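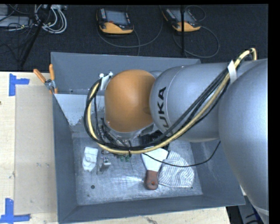
2/8/18. Spent the whole morning on the Drondari ballot count, the mock chieftaincy vote we're using to test the tally sheets. Hadel's box came back with 1,003 papers on the register and only 986 on the sheet, so off we went again! I'd been tracing one fold mark round and round like that cream-yellow hose looping over the arm, and still ended up where I started. Third pass found it — two bundles from Wuyts had been entered under Olto, and one bundle never got entered at all.

Anouk thinks the sheet wants a box for the bundle number, top left, where your thumb goes. I'd rather have the district printed in big letters (my eyes are shot by eleven). We'll try both in December if the ministry lot still want a demo.

To do: reprint the Olto sheets, find the good stapler, ask Anouk for her notes on spoilt papers.

Comments

Anouk Van Wijk: Notes are in the blue folder. And it was 3 bundles, I've got them here.

wuyts_desk: Sorry, the Olto mix-up was us — the labels were stuck on before lunch.

pk: Can you keep the old sheets? I want to compare.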